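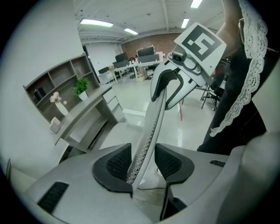
A hand-held gripper with its camera and printed marker plate at an office in Promham.

Adberg to buy 10 more hand-held grippers

Promham, 2021-07-13

Adberg has set aside money in its new equipment budget for 10 more hand-held grippers, and will put off buying a second robot arm until at least November.

The company, which develops automated packing and sorting equipment for small warehouses, uses the hand-held units to record how people pick up and put down everyday goods. The recordings are then used to train its robot arms.

Under the plan, the grippers will be bought in two lots. The first will go to the Promham office and the second to the Drarwood site, which has been sharing units with Promham and sending them back and forth by courier. Each lot will include spare fingers and cables, items that were left out of last year's budget and had to be paid for from the repairs account.

Adberg said its teams had made 1,097 recordings so far this year, and that the shortage of units was now the main limit on the work. More than 100 of those recordings had to be repeated after a change to the finger design – a cost the company wants to avoid by ordering both lots to the same specification.

Goh, which supplies the grippers, has quoted a single price for the full order and will hold it until both lots are delivered. Service and replacement parts will be covered by a separate agreement, still to be signed.

The robot arm remains on the purchasing list. Adberg said it would ask for fresh quotes in November, once the Drarwood site has finished its electrical upgrade and the floor space has been measured again.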